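# Sorting trays, open top, red / blue

Furnness shallow tray. Plastic, glossy inside, wipes clean. Sold singly or in pairs, one red one blue. Most people take the pair.

Stock: good on both colors. Gray is back in May, ask us and we'll put your name down.

**Order code:** FT-18R (red), FT-18B (blue)
**Pack sizes:** single, pair, box of 18
**Ships from:** Giravmont

## What they're for

Small electrical parts mostly. Breakers, push button stations, selector switches, knobs, end caps, glands, all the stuff that ends up in a coffee can otherwise. Returns desks use them. Panel shops use them. A school bought a box for paint brushes, fine too.

Usual way people run the pair: red is not checked, blue is checked. Part comes out of red, gets looked at, goes in blue. Nothing goes back the other way. If your shop already uses red for scrap then swap it, or order two blues and put a label on one. The trays don't care.

Open top so you can get a whole hand in. No dividers. We get asked about dividers every week — there is a Tjoa insert that drops in and gives you small pockets but it eats space and anything with a bigger housing won't sit flat in it. For mixed parts leave it out. For screws and ferrules get the insert.

## Setting up the bench

Two trays side by side, long sides together. Leave a gap if you keep tape or a marker between them. Keep the mouse and keyboard on a seperate desk if you can, cables get dragged through the parts and then you're looking for a knob under a printer.

Surface doesn't matter much. Fabric type tops grip a bit better than bare laminate. On a slick bench use the stick-on feet (pack of 18, code FT-FEET). Don't glue them, the glue lets go in the heat and leaves a mess.

Light: the inside is shiny. Under ceiling lights you will get glare, worse on the blue. Some people like it, shows up dust and loose screws. If it bothers you move the tray a few inches or get the matte version, special order, boxes only. 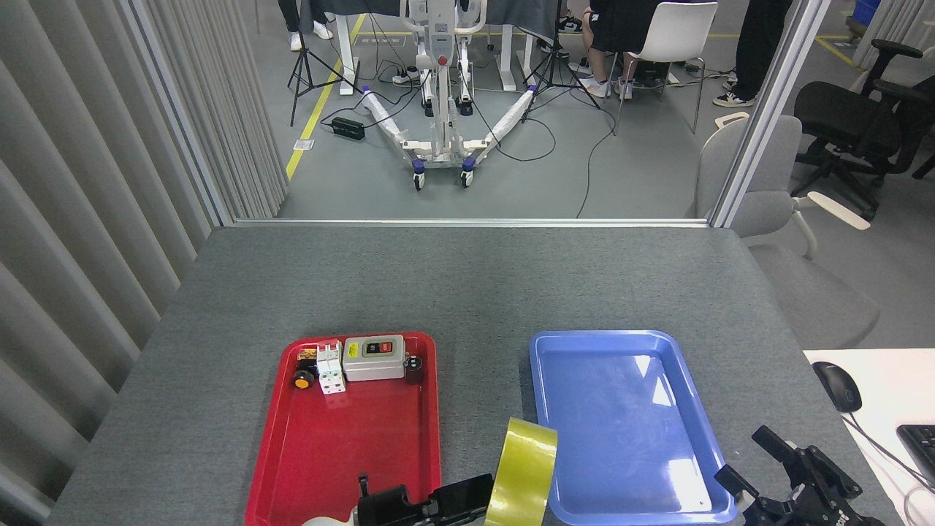 Tall parts at the far end, small ones close to you. Otherwise you knock the tall ones over reaching for the small ones. Labels facing up. If a part has a sticker with a rating on it, don't lay it face down, you'll just pick it up again to read it.

Do not overfill. One layer. Two layers and the knobs go under the housings and somebody orders a new one.

## Sizes and load

Same mold both colors so they nest for storage. They do NOT stack loaded — no lip on the rim for it. If you need stacking look at the Conex crate instead, deeper, heavier, costs more, different page.

| | Single | Pair | Box |
|---|---|---|---|
| Trays | 1 | 2 | 18 |
| Colors | red or blue | one of each | any mix |
| Inserts included | no | no | no |
| Feet included | no | yes | yes |

Long side 300 mm inside. Measure your shelf first, the rim adds a little on each side. We take back wrong sizes but you pay the postage.

Load: fine for switchgear and hand tools. Not for motors. Not for transformers. We had one back with a crack across the floor from a contactor the size of a brick dropped in from shoulder height, not covered, sorry.

## Cleaning

Damp cloth, dish soap. Dry it before metal parts go back in. No acetone, no brake cleaner, it'll go cloudy and tacky and there's no fixing that. Isopropyl ok for sticker residue, go easy.

Tape residue is the most common complaint. Packing tape comes off the rim ok if you pull it the same day. Leave it over a summer and the backing comes away and the glue stays. Use masking or a paper label if you need something on there long term.

Scratches: will happen. Doesn't effect anything.

## Safety bit

These are sorting trays. Not anti-static. Not insulating, not rated for anything, don't use one as a barrier or a cover on live gear. Bare boards go in an ESD tray, we sell those too, black ones, see the bench page.

Parts go in the tray disconnected. Yes somebody asked.

## Questions we get

**Can I get all red?** Yes, order singles or a box.

**Do they fit the Furnness rail?** Old rail yes, with the clip. New rail no. Clip is out of stock.

**Can you print our name on them?** From 1000 trays up. Under that get stickers.

**Do the parts come with it?** No. Trays only. Breakers, switch boxes, knobs etc are under Controls.

**Lids?** No lids. People use a second tray upside down, works but slides around.

**Is the color all the way through?** Yes, so scratches stay the same red or blue.

**Lead time?** Singles and pairs go out next working day. Boxes go out Wednesday. Orders in by noon Tuesday or it's the week after.

## From a customer

"Got two pairs for the returns bench. Used to be everything in one big bin and we'd test the same breaker twice. Now it's one side or the other. Would like them an inch deeper. Glare is a pain in the afternoon but we turned the bench." — Morag MacKinnon

Deeper version has been asked for. It's with Furnness. No date.

## Ordering

Pair is bench kit no. 229 in the paper catalog, same item, same price. The catalog says feet are extra, that's a misprint, feet are in with the pair.

Trade accounts: log in first or you'll get the retail price and we can't change it after. Tell us red/blue split for boxes in the notes field. No split given = half and half.

Damaged in the mail: keep the carton, send a photo of the tray and the label, we'll send another one out. Corners are the usual spot so check those before you sign.

Spares: insert (Tjoa, fits both colors), feet, label sleeves 300 per roll. Clip for old rail — see above, out.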